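The Work Before the Robot: What Employees Are Owed When a Workplace Automates

Opinion | Workplace and Skills
Jun 4, 2026

Public discussion of automation tends to begin on the day a machine is switched on. By then most of the decisions that affect employees have already been made. Tasks have been chosen and divided, job titles have been drafted, and the people who used to do the work by hand have often spent months showing a machine how it is done. This essay is concerned with that earlier period. It is the part of the process in which employers have the most freedom to act well, and it is the part that receives the least attention in policy.

The case I know best is Hedden, a repair and refurbishing firm that handles returned household electronics. Routers, chargers, set-top boxes and small speakers arrive in mixed cartons. They are sorted, tested, cleaned, matched with the right cables and packed for resale. The firm's management decided last year to automate part of the sorting and packing line under a program it named Siston. I was asked to advise on the staffing side of that program, and I was paid for the advice. Readers should weigh my views with that in mind.

The plan followed a pattern that is now common. The robot arms would not be programmed step by step. They would learn from demonstrations, recorded by employees using hand-held grippers with a camera attached. A worker squeezes the handle, the fingers close on a charger or a coil of cable, and the motion is stored. Skurkel, the contractor that supplied the tools, asked for 600 hours of demonstrations before the first arm could be installed. The firm assigned 4 employees to produce them, all from the packing line, and all on their existing rate of pay.

The rate of pay deserves a pause. On paper the assignment was a change of duties within the same grade. In practice the employees were asked to do something that had never been part of packing. They had to repeat a motion they could perform without thinking, and perform it slowly, with a tool that allowed two fingers where they were used to ten. They had to vary the starting position of the object in ways that were useful to a learning system and would have been a nuisance to a packer. They had to judge whether a recording was clean enough to keep. A person who does these things is training, inspecting and documenting. In an office, each of those words would appear in a job description and would affect the salary attached to it.

Managers sometimes respond that the skill involved is modest. I do not agree. Thin cables are a good test of the matter. A packer who picks up a cable by hand adjusts to its weight, its stiffness and its tendency to slide, and does so by touch. With a gripper in hand, the same packer has to decide where along the cable the fingers should meet, how low to bring them to the table, and how to approach without pushing the plug away. Those decisions come from years at the bench. A new hire with a short orientation would make recordings, and many of them would have to be thrown out.

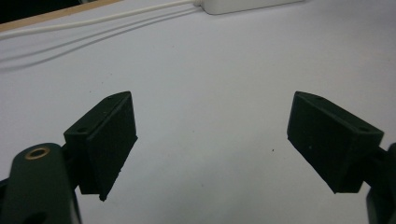 Ada Fabbri wrote to me after reading a draft of this essay and objected to the emphasis on pay. In her view the larger question is consent. Employees on the line were told that their recordings would be used to train equipment for their own site, and she argued that this tells them very little. Would the recordings be sold to other firms? Could an employee who left ask for them to be withdrawn? If the system later failed and damaged goods, would somebody go back through the files to see whose demonstration it had learned from? She wrote that a raise settles none of this, and that a worker who is paid well for a thing she does not understand has still been treated carelessly.

I accept a good deal of that argument. The agreement at Hedden did address the last of her questions, stating that recordings may not be used for discipline or for measuring individual output. It was silent on resale. When employees raised the point, the contractor replied that it retained the right to use recordings to improve its general products. That answer was lawful under the contract, and it was given promptly. It was also news to the people whose hands had done the work. A plain statement at the outset, in language that a person could read during a break, would have cost nothing and would have prevented a difficult month.

Where I part from Ms. Fabbri is on the order of priority. Consent forms can be corrected on paper in an afternoon. Pay structures are slow, and once a new duty has been absorbed into an old grade it is very hard to separate again. I have seen this with earlier changes in warehouse work, when hand scanners came in and the keeping of stock records moved quietly from clerks to pickers. The clerks' positions were closed. The pickers' wages stayed where they were. Few people at the time described it as a transfer of skilled work, although that is a fair name for it.

There is a second matter, which concerns the rhythm of the day. Packing is physically tiring but socially easy. People stand across from one another and talk. Recording demonstrations is quieter and more isolating, and the strain shifts from the back and shoulders to the wrist, the thumb and the eyes. During the first weeks of Siston the recording sessions were scheduled for up to 5 hours at a stretch, a figure borrowed from the packing roster without much thought. Sessions were shortened after complaints of sore hands, and the recorders began to rotate with colleagues on testing. The quality of the recordings improved, according to the line supervisors, and so did the mood. An employer planning a similar program should set the shorter sessions from the first day.

The pace also raises a question of measurement. A packer's output can be counted in cartons. A recorder's output can be counted in files, and there is an obvious temptation to do so. The temptation should be resisted. When file counts were posted on the wall in January, recordings became faster and more alike, and the contractor sent a batch back because it contained too little variety. The employees had understood perfectly well what was being rewarded. The counts were taken down, and supervisors began to review a small sample of recordings together with the people who had made them. Those reviews became the most useful meetings in the program. Packers explained why they turned an adapter before setting it down, or why they always moved the cable before the box, and several of these habits were then written into the training for new human staff as well.

It would be wrong to leave the impression that automation at Hedden has been only a source of grievance. The sorting tables were raised to a better height when the line was rebuilt. Lifting has been reduced. Two of the longest-serving packers now supervise the arms on the early shift and have said that they would not go back. Management has promised that there will be no layoffs connected with Siston during its first 4 years, and has put the promise in writing. That is a serious commitment, and other firms should be asked why they cannot match it.

A commitment of that kind does have a limit, however. It protects the people who are employed today. It does not protect the position. When a packer retires, the firm is free to leave the place unfilled, and the town of Min, where the site is located, has counted on those entry-level jobs for a long time. They have been the first employment of many young people and a route back to work for people who had been ill or had been raising children. The remaining jobs are better ones, but they ask for experience that can no longer be gained on the packing line. An apprenticeship in which new hires spend part of the week at the bench by hand and part of it on recording and supervision would help to keep the door open. The proposal is before management now. I have recommended it, and I would recommend it to any employer in the same position.

My request to employers is therefore a limited one. Treat the recording of demonstrations as a job, with its own title and its own grade. State in writing, before the first session, who will hold the recordings and for what purposes. Limit the hours. Do not post the counts. Put the people who make the recordings in the room when decisions are taken about which tasks the arms will perform next, and pay them for the time they spend there.

Legislators have a part in this as well. Existing rules on workplace monitoring were written with cameras on ceilings in mind, and they say little about a camera that an employee carries in her own hand at her employer's request. Until that gap is closed, the terms will be set contract by contract, and employees at smaller sites will usually see those terms after they have been signed.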